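Nostard teaches kitchen robot to change its mind
Research group reports result on mid-task corrections; robot still not allowed near real soup

GRUSTITZ, 23/04/2024

The Nostard robotics group has published a method that lets a robot arm abandon a bad plan halfway through, a skill its authors admit they had assumed the machine already possessed.

The method, named Fairweather after a quality its inventors noticed in themselves, deals with a small and very irritating failure. A robot arm that has learned a task by copying people tends to commit. Once it has decided that it is going to fetch the cup, it fetches the cup, and if the cup has meanwhile been moved to the other side of the table it goes on fetching the place where the cup used to be. It closes its fingers on the air with great care, lifts the air, carries the air across the table and sets it down in a bowl. By every internal measure it has had a good day.

"We watched it deliver nothing to a saucepan for most of October," said Ľudovít Pešek, who leads the work. "The motion was beautiful. I would have shown it to visitors if there had been something in the gripper."

What the method does

Most systems of this kind work in short bursts. They look at the table, plan a stretch of movement, carry it out, and look again. Short stretches make the arm react quickly but also make it twitch, as though somebody kept calling its name. Long stretches are smooth and deaf. Labs generally choose a length somewhere in the middle and put up with a bit of both.

Fairweather leaves the stretch long and adds a second, much smaller network whose only job is to have doubts. While the arm is moving, this network compares what the cameras are seeing with what the plan expected them to see by now. If the two drift apart, it interrupts. The arm then slows, keeps whatever part of the plan still makes sense, and works out the rest afresh.

The keeping is the part the group is proudest of. Earlier attempts threw away the whole plan at the first sign of trouble, which produced an arm that would start towards a sponge, reconsider, start towards the sponge again and reconsider again, much like a person who has walked into a kitchen and forgotten why. Under the new scheme a correction is blended into the movement already under way. If the oven door is where it was and only the sponge has shifted, the arm goes on avoiding the door exactly as it had intended to, and changes the last part of its reach.

The doubting network was trained on the group's own failures, of which there was a healthy stock. Recordings that would once have been deleted were gone through and marked at the moment when, in the opinion of the person watching, the robot ought to have known better. Opinions differed. Branislav Vrabec, who wrote the marking rules, rewrote them twice, and the published version still contains a paragraph on what to do when a marker feels sorry for the arm. (Mark it anyway.)

What was found

The group ran 646 trials at its Grustitz laboratory on a tabletop set up as a play kitchen. In each one the arm was given an ordinary job, such as putting an item on a plate or moving it into the oven, and in each one a person with a stick moved the item after the arm had set off. The stick was chosen so that the robot would not learn to watch for hands. It has a name in the paper, "the perturbation instrument", and is a length of dowel.

With the old method, the arm noticed the change and finished the job in 126 trials fewer than it did with Fairweather switched on, the two methods having been given an equal share of the attempts. The largest gains came where the item was moved early in the reach. Where it was moved at the very last moment, just as the fingers were closing, the two methods did about as badly as each other, and the paper says so in its first table, a position Pešek insisted on.

The additional network is light enough to run on the computer already attached to the arm. It adds up to 26 milliseconds to each decision, and the group has not been able to find anyone who can see the difference by eye, although several people have claimed to.

No change was made to the arm, its gripper or its cameras. The team regards this as a strength of the method. It also regards it as a strength of the budget.

What it does not do

The group would like to be plain about the limits, having read other people's press releases.

Fairweather does not make the robot better at tasks it was bad at to begin with. An arm that cannot pick up a strawberry will now fail to pick up a strawberry in its new location. The method helps only when the arm had a workable plan and the world spoiled it.

It also has trouble with see-through objects. The doubting network relies on comparing pictures, and a clear dome that has slid a little looks very much like one that has stayed put. In several trials the arm carried on in complete confidence. Nostard is working on this and has no date to offer.

There is the opposite fault too, which the group calls fretting. When the lights in the room change, or when a shadow passes over the table, the network sometimes interrupts a plan that was perfectly good. The arm pauses, looks again, finds everything in order and carries on. Little is lost apart from time, but it does give the machine a rather wounded air. Vrabec has a setting that makes fretting rarer at the cost of missing some real changes, and the paper includes a chart of the trade between them. Readers who want a single recommended value will find that the authors could not agree on one and have printed both.

Finally, all the trials were done with toys and light kitchen things on a flat surface. Nothing was hot, sharp, full or anybody's dinner. The group makes no claim about real kitchens, where, as Pešek put it, "the food is heavier and people are less polite with the stick".

What happens next

A second round of trials will be held at Clomside, where a partner laboratory has a similar arm and, importantly, different people. So far every item has been moved by members of the team that built the system, and there is a suspicion that they have become predictable. The Clomside staff have been asked to move things as they see fit and have been told nothing about how the doubting network works. They are reported to be looking forward to it more than is quite decent.

The group also plans to try the method on longer jobs made of several steps, such as clearing a table, where a change early on may not matter until much later. At present the network cares only about the movement in hand. If someone takes away the plate that the arm will want in two moves' time, it has no opinion until it gets there.

The paper, the marking rules and the full set of trial recordings, including the failures, are available from Nostard on request. Researchers who wish to repeat the work will need an arm, a gripper, two cameras and a dowel. The exact dimensions of the dowel are given in the appendix, in response to a question from a reviewer.

Interviews with the authors can be arranged through the Nostard press desk in Grustitz. Demonstrations are possible by appointment. Visitors are asked to tell the person at the controls before they move anything, a rule that the team concedes rather defeats the purpose and which it intends to keep.

Notes for editors

Fairweather is the name of the method and takes a capital. It is not an acronym, despite a brief effort to turn it into one.

The robot has no name. Please do not give it one. 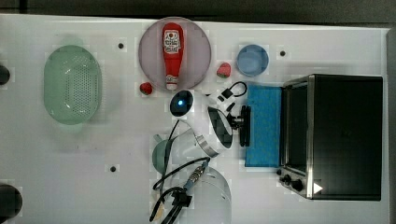

Branislav Vrabec has since asked us to add that the chart of fretting against missed changes should be read with his value in mind, that Pešek's value is "a perfectly respectable choice for a man who likes waiting", and that anyone moving the sponge at Clomside should do it early in the reach, as he would quite like the numbers to go up.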